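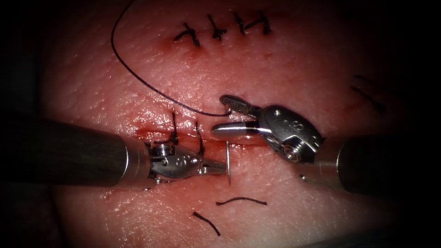
How long should I leave the tails on an interrupted stitch in a practice pad?
Long enough to get hold of with your forceps when you come to take the stitch out again. We suggest the width of a little fingernail for beginners, and shorter once your knots are holding.

Ticket 3366
Product: Nurnar practice pad, pink, batch 774
Opened by: Margit Halvorsen, Andville
Handled by: Tsung-han Tseng, Lunde support desk
Opened: Jun 23, 2022
Subject: Stitches pulling through, and knots slipping once the pad is wet
Status: Closed

Margit Halvorsen wrote:

Hello, and thank you in advance for reading what I suspect is going to be a long message (my colleagues will tell you I can't write a short one).

We use your pads for our evening suturing practice here in Andville and have been very happy with them on the whole. The surface is lovely, much nearer to the real thing than the stiff tan ones we had before, and the learners like it too. But with the newest box we are having two bits of bother and I can't decide whether it is the pads or us.

The first is that the edge of the cut tears when the thread is pulled up. It isn't every stitch. The short row we put in near the top of the pad as a warm-up is generally fine, and then we start on the proper cut across the middle, and by the second or third bite somebody's thread has come straight through the lip and we have a little ragged notch there for the rest of the evening.

The second is the knots. They look perfectly good when tied and then, once we've added the practice blood, the first throw seems to slide before the second is down. We end up with a loop you could post a pencil through. Same thread as always, braided, black, from the same supplier.

I should say that we store the box in a cupboard over a radiator, in case that matters. It's off for the summer, of course!

Tsung-han Tseng wrote:

Dear Margit, thank you for such a full account, and please don't ever worry about length, it saves me writing back with a dozen questions. I do still have a few, I'm afraid.

How far from the cut are your learners putting the needle in? Are they closing the cut in order from one end, or starting in the middle? How much of the practice blood goes on, and when? And could you look at the back of one of the pads and tell me whether the mesh runs right to the edges? Batch 774 should have it all the way across. A pad without it will tear whatever you do, and I'd simply send you another box.

In the meantime, do move the box away from the radiator, even a cold one. A drawer is ideal, flat, with the film left on.
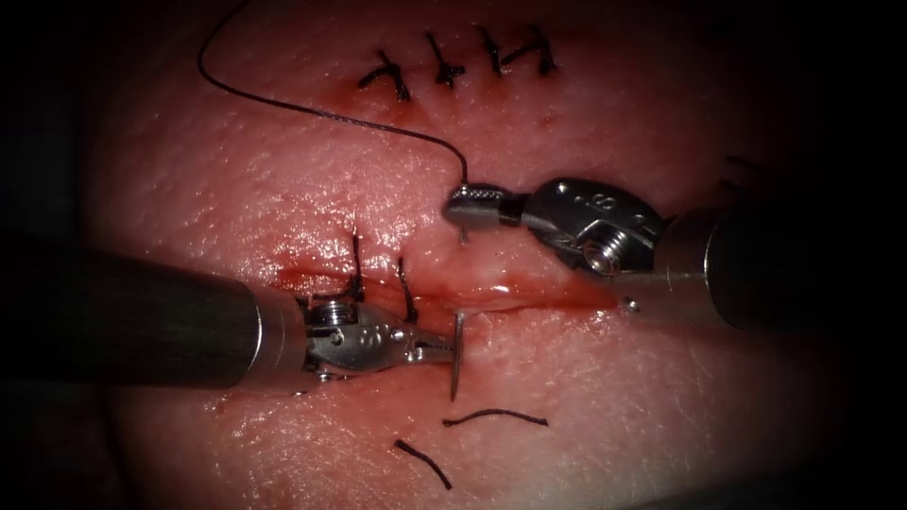

On the matter of pulling up the thread, the thing I'd ask everyone to try this week is to stop sooner than feels natural. The two edges only want to touch. If the lip is standing up in a ridge or puckering in on itself, the stitch has already gone further than it needed to, and the next tug is the one that comes through. Pull level with the surface, too, along the line of the knot. Learners very often lift the thread towards themselves to see it better (I did this for years) and all the strain goes on to one edge.

Do also keep an eye on the long end while you work. If it is left trailing across the pad it gets sticky, drags, and brings a small tug with it every time somebody moves their hands.

Margit Halvorsen wrote:

Well, I have been round with a ruler and I feel rather sheepish. The mesh is there, right to the edges, on every pad I turned over. And the bites are far too close to the cut. I had been telling people "nice and close" for months, meaning close to each other, and they had very reasonably taken it to mean close to the edge.

So last night we tried again with the bites set further back and the same distance on each side, and made a small dot with a marker for the newest two learners. Not one tear on the first pad. On the second we had one, right at the left-hand end, and I think that was an old needle that had gone blunt.

The knots are still a nuisance. You asked about the blood. We have one of your 200 ml bottles and I'm afraid we have been quite generous with it, at the beginning, so that it all looks the part. By the time we start tying, everything is swimming, thread included.

We do the cut from one end to the other, by the way. Is that wrong?

Tsung-han Tseng wrote:

Not wrong at all, plenty of people teach it so. If the two sides finish up uneven, with a bit of a fold left over at the far end, have them put the first stitch in the middle and then halve the gaps each time. It's a matter of taste on a short cut.

The blood is your answer, I'm fairly sure. There is a small amount of glycerine in it to give it the shine, and braided thread soaks that up very quickly. Could you try the following at your next session:

1. Put in the first few stitches on a clean pad.
2. Add the blood with the dropper, a few drops into the cut itself and none on the surface.
3. Dab before each knot. A folded square of gauze, pressed and lifted, no wiping.
4. Start with a double throw, lay it flat, and then two singles in opposite directions.
5. Leave the tails a touch longer than usual on wet stitches.

Rinse the pads in cool water afterwards and give them 24 hours on a rack before they go back in the drawer. They come up quite well, though the needle holes will always keep a faint tint.
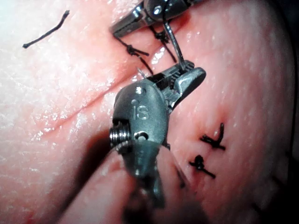 One more thing about the needle, seeing that you mentioned a blunt one. Hold it a little back from the halfway point, nearer the thread end, and let it follow its own curve through the pad. When it is pushed straight the hole comes out as a slot, and a slot tears much more easily than a round hole. If you feel you have to force it, change it. I'd also ask learners not to catch hold of the very point when they bring it out on the far side, as that is where most of the bluntness comes from.

I'll pop a strip of fresh needles in the post to you from Istton, no charge.

Margit Halvorsen wrote:

The needles arrived this morning, how very kind! We had our session before they came, so this report is on old needles, but I picked out the worst and threw them away.

The double throw and the dabbing have done it. Everyone's knots stayed put, and one of our learners, who had been ready to give up on braided thread altogether, tied a whole row and then went back and tugged at each one in disbelief. The dropper is fiddly and I've dripped on my cuffs, but the bottle will last us until Christmas at this rate.

We did have a slight gap in the middle of one cut, where two stitches had ended up too far apart, and we just put another between them. I take it that's allowed.

The box is in a drawer now, flat, film on. Please close the ticket whenever you like. I'll be ordering again in July, the same pink pads if you still have them, and one more bottle for the other group.

Tsung-han Tseng wrote:

Very much allowed. I'm so pleased it has come right, and I have added a line on bite distance to the leaflet for the next print. The pink pads are in stock. Closing this one now, but replying to this message will open it again if anything else starts to slip.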